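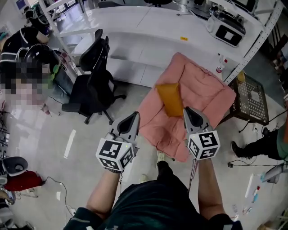
What do you need to know before you go to a robot open day? Wear comfortable shoes and get there early, because the good demonstrations fill up.

Home News Events Local Tech Contact

I spent most of Saturday at Plurnora, the robotics outfit out in Dunholm, which opened its doors to anyone who felt like wandering in. And people did! By closing time 122 of us had signed the sheet at the front desk, and I'm told they'd set out badges for a lot fewer.

The part I liked best was the hand-held gripper session. You take one gripper in each hand and do a small everyday job with them – the one I watched was a mustard-yellow sponge block on a pink quilted cushion, right down on the floor. The white cubes on the grippers have black-and-white marker patterns printed on them, and the staff explained that those help the software work out where each hand is and which way it's turned. Later on the recordings get used to teach a robot arm the same sort of job. I had pictured something a lot fancier, but I could have stood there all afternoon.

I got my own turn after lunch and, wow, it's harder than it sounds. You lose all the feeling in your fingertips and have to go by eye, so I kept squeezing too late and then too hard. Each turn was 20 minutes and mine was gone before I'd gotten decent at it (the kid after me was better within a minute or so, of course).

There was also a short talk about Drirex, the company's practice program for schools. Two schools in the area are already signed up, and the plan is to let students record their own tasks and see them played back on an arm at Plurnora. I asked if grown-ups could join in too and got a very polite maybe.

Coffee was free, parking was a bit of a squeeze, and the line for the grippers never really got shorter. The next open day is planned for October, with the doors open at 2 p.m., and you don't need a ticket.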